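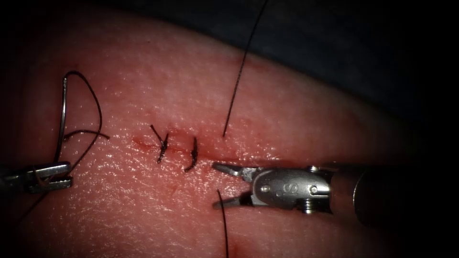

Trying to get through an evening vet assistant course while working full time, and I'm sinking. 12 weeks total, I'm in week five. Class is two nights at Villalobos, then there's reading, then hands-on homework, then my job which starts at 6 am. The reading I can fake on the bus. The hands-on stuff I can't. Two knotted stitches sitting side by side in the middle of a thin red cut, looks like nothing, and I spent a whole Sunday getting one that didn't pucker. Meanwhile the drug math quiz went badly and I haven't opened the anatomy chapters since I don't know when. So how do people with jobs do this? Do I drop to one subject at a time, do I quit the early shift, do I just accept C's? I paid $3,000 and can't get it back after week six so kind of need to decide soon. Also I have 728 flashcards in Datico overdue, which I know is a dumb way to study but it's what the last class told us to do.

Not looking for "believe in yourself" please. Schedules, tricks, what you dropped.

Julián Urquijo
April 13, 2024
Tags: evening classes, time, working students, refunds

Edit — a couple people asked. No kids, one roommate, commute is a bus and then a second bus. Shift is 6 to 2:30, Tuesday I sometimes get stuck later. Class is 6 to 9. I'm usually asleep on the couch in between, with a book on me.
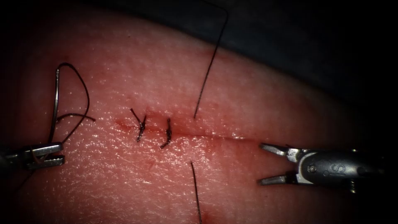 Adult Learners & Career Change Team — Tedadberg Community Help

Olaia Aranda

Did the same kind of course with a warehouse job, passed, was not pretty. Going to type this fast on my break so sorry for the mess.

First the couch. You get home at what, 3:15? Class at 6. That's your day and you're sleeping through it sitting up. Sleep on purpose. Real bed, alarm, shoes off. Then up, eat something, 30 minutes on ONE thing, then leave. I did that for the back half of the term and it was worth more than my whole weekend.

Second, flashcards. Delete the pile. Yes all of it, or suspend it or whatever Datico calls it now. You will never clear an overdue pile that big during a term, and every time you open it you feel sick and close it again. Start a new deck with only what's on the next quiz. I kept mine small enough to finish at a bus stop. If a card came up wrong three times I wrote it on my hand. My boss thought I was losing it.

Third, hands-on. Don't save it for Sunday! Short and often. I left my practice stuff on a tray on top of the fridge so I didn't have to set up and put away every time, that was half the battle for me. One stitch while the rice cooks. Leave what you did the day before so you've got something to compare with, and work along from left to right so you can see yourself getting better or worse. Mine got worse on Thursdays, every Thursday, so I quit practicing Thursdays.

Drug math: go back to fractions. I'm serious. Everyone in my group who was failing the dose problems was failing the part where you cancel units, me included. Got a kids' workbook from the library, grade 6, did it in four evenings. Write the units next to every number even when it feels silly. If your answer comes out in pounds per bottle you know you did it upside down.

What I dropped: cooking anything with more than one pot, my sister's group chat, the gym, ironing. Kept the Saturday soccer, would of gone nuts otherwise.

Grades — ask what the pass mark is and whether anyone hiring will look. In my case the clinic wanted the certificate and a reference. They never asked for a transcript. Yours may be different, so call two places you'd want to work and ask them straight out. 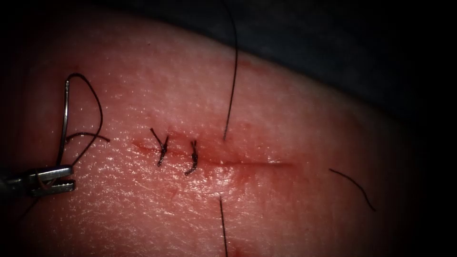
Money and the refund date

Still me. Before week six, go to the office in person with your paperwork and ask three things. Can you defer instead of withdraw. Does a deferral keep your fee. Does it keep the modules you've passed. Deferring isn't always on the website, at my school it was a paper form in a drawer and you had to know the name of it. Get the answer by email, even if the lady at the desk is very nice and very sure.

If they say yes to all three then you've got a safety net and can go ahead and try to finish. I'd try. You're nearly halfway and the second half of mine had less new reading, more repeating.

And ask your work about the Tuesdays. Just that one. People go in asking for a whole new schedule and get told no, I asked for one day a week until a certain date and my supervisor said fine before I got to the end of the sentence. Give her the end date, write it down for her.

Ok break's over. Will check back tonight.

Masau

Disagree a bit with the above. I'd drop a subject. I tried to carry the whole load with a night job, got through it, then remembered none of it and had to relearn half on the job with people watching. Slower would of been cheaper in the long run.

Depends on the school though. Some of them run the modules in a fixed order and if you drop one you wait a year.

Also don't quit the job. Lots of people quit the job to study and then spend the study time worrying about rent.

For the hands on part, ask if there is open lab time. Usually there is and usually it's posted on some door. Ten minutes with someone who can look at your hands beats an hour alone repeating the same mistake. I was holding everything way too tight, took an instructor one second to see it. Puckering was my problem as well, I was pulling the knot down like a shoelace. Just bring the edges together and stop. Ask yours to look at that.
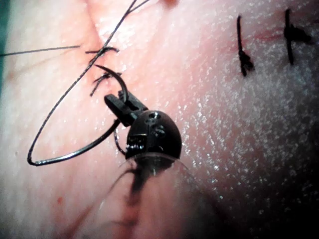
Curved needle held in the jaws, long loop of black thread off to the left.

Other thing, keep the thread where you can see it. I used to let it fall wherever and then spend half my practice picking it out from under things. Now I put the loop off to one side before I start.

Reading: look at the questions at the end of the chapter first, then go hunting for the answers. Skip the intro. Skip the history box. I never once got asked about the history box.

Julián Urquijo

Thanks both, this is way more than I expected. Suspended the deck last night, felt great and a little scary. New one has the muscles of the front leg and that's it.

Went by the office too. There IS a deferral form. It keeps the fee, they weren't sure about the passed modules, she's going to email me. So I have until the end of next week to hear back, if she doesn't write by Wednesday I'll go sit there.

Asking about Tuesdays tomorrow. Open lab is Monday before class, it was on a door like you said, been walking past it for five weeks.

Olaia Aranda

Good!! Bug them about the email. And take the nap in the bed not the couch.

Masau

Front leg muscles, draw them. Badly is fine. I drew mine on a pillowcase, don't recomend that part.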